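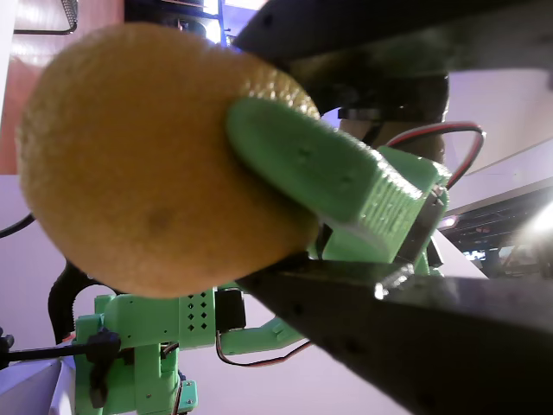
Heteo Manipulation Team, open day talk

Reading time: 4 minutes

Good morning, and welcome. My name is Svend Fogh. (Wait for the door to close.)

Start with the fruit. The green finger presses from one side and the black jaw holds from under. Say that the finger is 3D-printed, and let visitors find the lines of the layers.

Ask: how hard do you hold an orange? Take two answers, then go on.

Now the potato in the bowl. It is small and smooth, so the jaws must come in low. Speak slowly in this part. 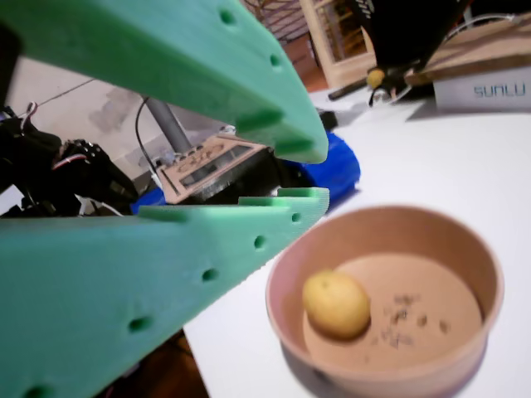 Questions and end

Groups are maximum 22 persons. Heiðrún Gunnlaugsson takes the questions on software. Next group enters after 7 minutes.

Comments

moussa_k: Thank you for sharing the notes. Will there be a visit in August too?

Jindis: My son asked about the potato all the way home!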